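Datasets / Manipulation / README

README - Clolach socket insertion set, release 3

Data card and notes for the Clolach set. Wrist camera clips plus force and joint logs from a two-finger gripper putting desktop processors into LGA sockets. Written up in a bit of a rush before the release, so expect gaps. Last edited 2019-04-19.

If you only want to load the thing, skip to Files. If you want to know whether the numbers mean anything, read Labels and Known problems first.

WHAT'S IN IT

352 insertion attempts in total. 342 are usable, the other ten have a dropped force log and are kept in a separate folder (see Files). Every attempt starts with the chip already in the fingers and ends when the gripper opens or the safety stop trips. No picking from a tray. We tried picking, it was a whole different problem and it's not in this release.

Boards are mounted in their cases. That was the point of doing this set at all - the earlier Selgate set used bare boards screwed flat to a bench plate, nice even light, nothing in the way, and policies trained on it fell over as soon as there was a case wall next to the arm. So this time the boards stay where they'd be in a real repair or recycling job. Cables stay in. Memory stays in if it came with it.

Retention frame is always open before the attempt starts. Opening and closing the lever is done by hand. Not part of the task.

METHOD BEING TESTED

Short version. The policy has two parts.

1. Coarse align. Takes the wrist image only, gives a small move in x, y and rotation about the vertical. Runs until the predicted error is below a threshold, or it gives up.

2. Contact. Takes wrist image plus the last second of force readings. Lowers the chip, feels for the socket wall, nudges, releases. Very low force cap. Socket pins bend if you look at them wrong.

The thing we wanted to know is whether part 2 gets any use out of the image or if it's all force by then. The fingers and the chip cover a fair bit of the view late in the move, and the guess going in was that the camera would be dead weight after first touch. It isn't quite. Blanking the image in the contact stage made it worse, mainly on rotation errors. For plain sideways offset it made hardly any difference. We don't have a good explanation for the split. One idea is that the policy reads the edge of the chip against the edge of the retention frame and that stays visible a lot longer than the pads do. Haven't tested that properly.

Second thing we wanted to know was whether pretraining on Selgate helps at all. It does for coarse align. For contact it does nothing we can measure.

RESULTS, VERY SHORT

Held-out split is 37 attempts, on a board that never shows up in training. Don't tune on it please. There is a validation split for that.

- Force only, starting from a scripted align: seats the chip most of the time if the script starts it close, falls apart with any rotation
- Image only: good alignment, then pushes too hard or lets go too early. Stopped this one early, we were worried about the sockets
- Both, trained from scratch: ok
- Both, coarse stage pretrained on Selgate: best of the lot

Per-attempt outcomes are in results.csv. I'd rather people worked from that than from a single percentage, the held-out split is small and one bad afternoon moves it a lot. All runs repeated with 3 seeds. The spread between seeds is bigger than I'd like on the from-scratch model.

LABELS

Each attempt gets one outcome label, set by a person after looking at the chip in the socket, and one reason code if it failed.

seated - chip flat, corners level, notches lined up
high_corner - in the socket but one corner riding up
rotated - released while turned, didn't drop in
wrong_way - chip turned the wrong way round at the start. These are deliberate, the right answer is to give up
aborted - safety stop or policy gave up
unclear - labeller couldn't tell

We used to have a separate label for "nearly seated" and it was a mess, two people never agreed on it. Folded into high_corner for this release. If you have scripts from release 2 they will break on this, sorry.

Frame level labels exist for part of the set only. They are three corner points for the socket opening and three for the chip, where visible. Corners hidden by a finger are marked hidden and given no position, we don't guess them. Drive cage or other case metal hanging over the board counts as an occluder and gets its own flag (case_occ), seperate from the finger flag.

FILES

clips/ - wrist video, one file per attempt
force/ - six axis force and torque, csv, same name as the clip
joints/ - arm and gripper joint positions
labels/ - outcome and corner labels
nolog/ - the ten attempts with no force log. Video and joints are fine
calib/ - camera calibration, one per session. USE THE RIGHT ONE. The mount got bumped between sessions and the offset is not small
results.csv - outcomes for our own runs

Timestamps are all on the arm controller clock. The camera runs late against it and the delay isn't perfectly steady. There's a script in tools/ called shift_clock that corrects the average delay. Good enough for coarse align. For contact you may want to line up on the force spike yourself.

Loader needs Luvent, any recent version. It works without it too but you have to parse the session headers by hand and they are ugly. The Szűcs branch of the loader has a faster video reader, it's not merged yet, works fine for us on Linux, not tried anywhere else. If your file system chokes on the accents in the branch name there's an ascii copy under szucs.

HOW THE VIEW IS SET UP

Camera sits at the wrist looking down past the fingers, so both fingertips are in view near the bottom and the chip sits between them. Socket should be just ahead of the chip when coarse align starts. Start offsets are random within a small box and logged in the header, rotation as well.

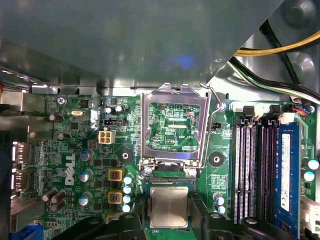
Colour and exposure are left on auto. We know. Fixed exposure looked great on the bench and then blew out on heat spreaders as soon as the arm got low, and we ran out of time to find a setting that worked in both spots. If your model is touchy about brightness, jitter it in training. We did, and it helped a little.

Images are not cropped or straightened in the release. The training code crops to a square centred between the fingertips and shrinks it. You can change that in config, but note the corner labels are in full image coordinates, the loader converts them, and if you crop outside the loader you'll be off. Has caught us twice.

KNOWN PROBLEMS

- Few board types. Office desktops mostly, whatever we could get in quantity. Don't expect this to carry over to other socket families.
- All chips have the metal lid on. Nothing bare.
- Finger shape is always the same black plastic pair. A model can learn "chip is between the two dark things" and look much smarter than it is. Swap your fingers and test before you beleive anything.
- Some sockets were used many times. Wear isn't tracked. Pins were checked by eye under a magnifier at the end of each session and a socket with any bent pin was pulled, but attempts before the check are still in the set.
- Light is from overhead room lights plus whatever came in the window. Time of day is in the header if you care.
- The wrong_way attempts are too easy. They all start a full half turn out. Quarter turns would be the harder test and there are none.
- Force sensor drifts as it warms up. We zero it before every attempt from April onward. Earlier attempts are zeroed once per session only, see zero_mode in the header.

WHAT NOT TO USE IT FOR

Anything where a person's hand is in the case with the arm. There are no people in the clips and no data on what happens if one turns up. Also not for claiming a cycle time - the arm is run slow on purpose and a lot of each clip is it waiting for us to press go.

CHANGES SINCE RELEASE 2

- case_occ flag added
- nearly seated label dropped, see above
- calibration split out per session
- held-out board swapped. The old one turned out to be the same model as one in training, with a different sticker. Old held-out numbers should be ignored, ours included
- joint logs resampled to match force, originals on request

TO DO

Corner labels for the rest of the clips. Quarter turn starts. A second finger shape. Fix the colour mess. Write down the gripper force settings somewhere other than the whiteboard. Merge the video reader.

Bug reports go in the tracker, with the attempt name and the session header pasted in please.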